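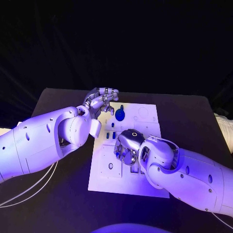
Evening Bookkeeper and Office Assistant, Part Time

Skendavlow Community Kitchen is looking for one person to keep our books and help in the office. We cook and deliver meals to older people in their homes, and we also rent the kitchen by the hour to small food businesses. The work has grown very much since last winter and our paperwork did not keep up with it.

The position is 31 hours in each two-week period, mostly between 3 p.m. and 8 p.m. Start is in March. The contract is for one year, and we hope to renew it if the funding allows.

What you will do

Enter the invoices from our suppliers and pay them on time. At present we have many small suppliers and some of them still send paper.
Send the monthly bills to the kitchen renters and follow up politely when a cheque is late.
Prepare the payroll hours for the cooks and drivers. The payroll itself is done by an outside firm, Nalitz.
Keep the list of meal clients correct, including allergies and the buzzer codes of the apartment buildings.
Answer the telephone when the coordinator is on the road.

What we ask

Two years of bookkeeping experience, paid or unpaid. A college diploma is welcome, but we will look at your practice first. You should be comfortable with spreadsheets and be able to explain a number to a person who does not like numbers. Good spoken English is needed for the telephone. Amharic or Tigrinya would be a great help, as many of our clients prefer to speak it.

A driver's licence is not required. The office is on the second floor and there is at this moment no elevator, only stairs. If this is a difficulty for you, please write to us anyway, and we will discuss a desk on the ground floor beside the pantry.

What we offer

The wage is paid every two weeks by direct deposit. You receive a hot supper on each shift, a transit pass, and paid sick days from the first month. We close for the last week of December and you are paid for it. There is also a training allowance of 800 dollars for the year, which our last bookkeeper used for a tax course.

How to apply

Please send your resumé and a short letter, one page is enough, to Desta Workneh, Office Coordinator. You can bring it in person to our front desk in the Alemayehu Building, Skisumport, or leave it in the grey mailbox by the side door after hours. In the letter please tell us which evenings you are not available. We do not need a photograph or your date of birth.

Interviews will be with Desta and with our kitchen manager, Amanuel Negash. They take less than an hour and include a small exercise with invoices, on paper, with a calculator. References are asked for only after the interview. We will reply to every person who applies, also when the answer is no.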